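Bundon G7 two-finger gripper: service kit and fitting notes

Supplied by Jalach Automation Spares
Part no. 3891
Fits: Bundon G7, all wrist flanges
In stock, dispatched from our Guerra depot

Kit contents
Finger pads, one pair
Linkage pins and circlips
Bracket screws, pre-treated with threadlocker
Sachet of linkage grease
Fitting sheet

Service intervals
Inspect pads and linkage every 500 running hours. Replace pads, pins and bracket screws at 3000 hours, or sooner if the pads show glazing or the fingers no longer close square. Cells handling card or unwashed castings will need pads earlier.

Fitting
Park the arm over a clear part of the table with the fingers open and pointing down. Isolate the drive and lock off. Remove the pads first, then the pins, working from the outer end of each linkage arm. Old screws must not be refitted. Tighten the new bracket screws in diagonal order to 7 Nm. Grease the pins sparingly and wipe off any excess before it reaches the pad faces.

Restore power and home the gripper at low speed. Run it through several full strokes with nothing between the fingers and listen for clicking at the pivots. 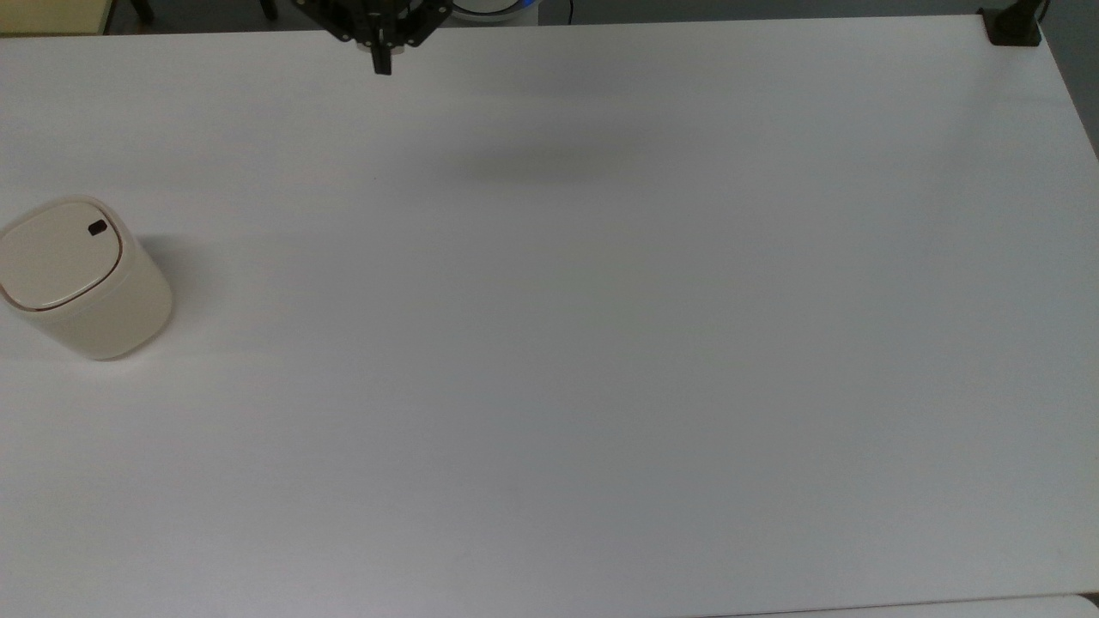 Reset the tool length after every pad change. New pads stand slightly proud of worn ones, and a cell left on the old value may touch down on the table. Lower the arm in jog mode until the pads are just clear of the surface, check the gap with a feeler gauge and enter the corrected offset. Check one taught pick position before returning the cell to automatic.

Related items
Karkumari linkage grease, tube
Bundon G7 pads only, pair
Replacement wrist cable

Pads and grease are consumables and are excluded from warranty.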